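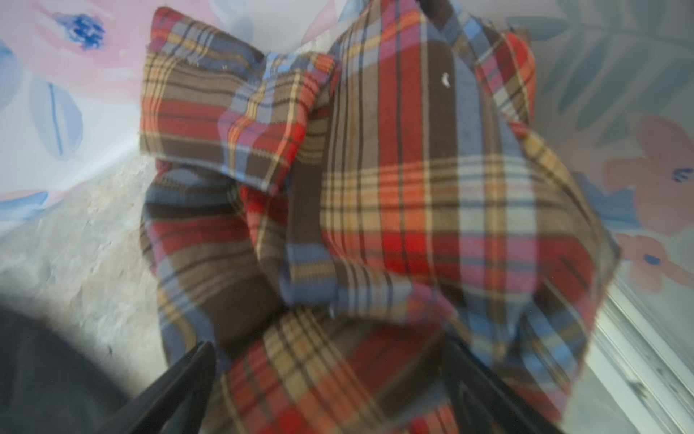
Long day, and my handwriting is going to show it. We finally sat down to do the budget for the second booth, which I have been dodging since April, and I came away with a headache and half a plan.

Nii Kyei wanted to start with the big question: do we buy another pair of arms, or do we spend the money on making the pair we've got easier to live with? I said spare parts first. He said I always say spare parts first. Fair! But I'm the one who has to tell people we're down for the week while a cable comes through the mail, so I'm going to keep saying it.

So we made a list on the back of the Solham quote. Gripper fingers were at the top, and I put down 9 of them before Nii could argue. Then a spare wrist cable for each side, then a spare wrist camera. The cameras are cheap enough next to everything else that I can't see why we wouldn't keep one in the drawer. Solham wants 3364 dollars for their parts bundle and it has two things in it I'd never use (a carry case? for what?), so I'm going to write to Vinside and see if they'll sell us the pieces one at a time.

Zuweira Addo came by before lunch and asked the thing I had been trying not to think about, namely what the clothes are going to cost us. I'd written down a big fat nothing. I had this idea that everybody would just bring in old stuff from home forever. She pointed out that a folding job is only as good as the pile you give it, and that we need more knits, more kids' sizes, more slippery things, more stuff with buttons and collars.

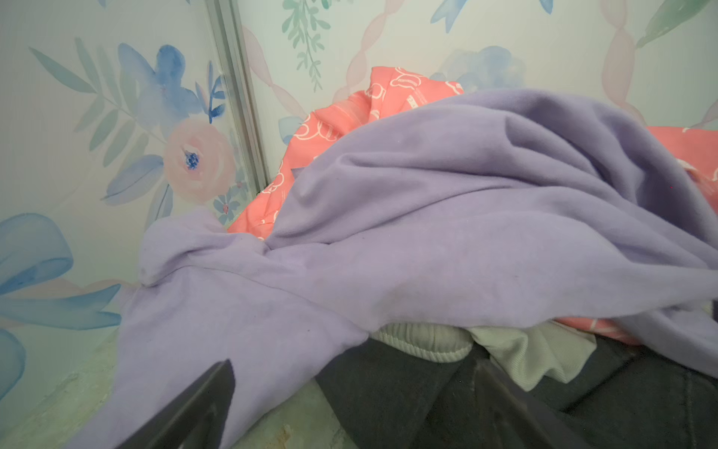 Fleece was her other big point. It's thick and soft and it doesn't hold a fold the way a shirt does, and if the machine is only ever practicing on shirts then we're kidding ourselves. She wants patterned things too, right next to plain ones. I gave in and put 40 garments on the plan, secondhand, and she's going to do the shopping, thank goodness, because I would come home with 40 gray T-shirts.

After lunch it was the booth itself. I love our floral wallpaper and I will defend it to anyone, but we do need to decide if the second booth gets the same print or something different. Zuweira says different, so the cameras don't get used to one background. Nii says same, so we can compare the two booths fairly. I wrote down "wallpaper, one roll each??" and moved on. Framing is aluminum again, no argument there. I set aside 1000 dollars for the frame, the rails and the floor, and if it comes in under that I want a decent stool.
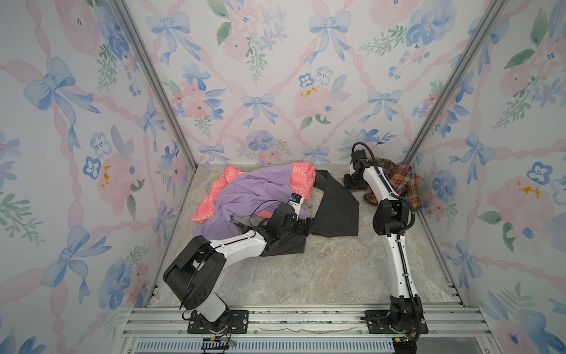
Both arms and the clothes pile, three walls of flowers.

Then we got to the arms and things slowed way down. Wynne can ship sooner, but they want the whole amount up front. Festell will let us pay in two parts, and their support person picks up the phone, which I care about more than Nii does. He likes the Wynne ones better on paper. I told him I'd rather have a dull arm and a person who calls me back. He laughed and then wrote Festell down with a question mark after it, so I'm counting that as half a win.

I also want a longer bench for sorting the clothes, and labels, and a better light over the desk where I do the notes. None of that made the first page. I snuck the light onto page two.

It's nearly 9 and I still haven't answered my sister. Tomorrow I have to type the list up properly, write to Vinside, and ask Festell how long the two-part price is good for. And find the tape measure before I promise anyone a second booth fits along that wall.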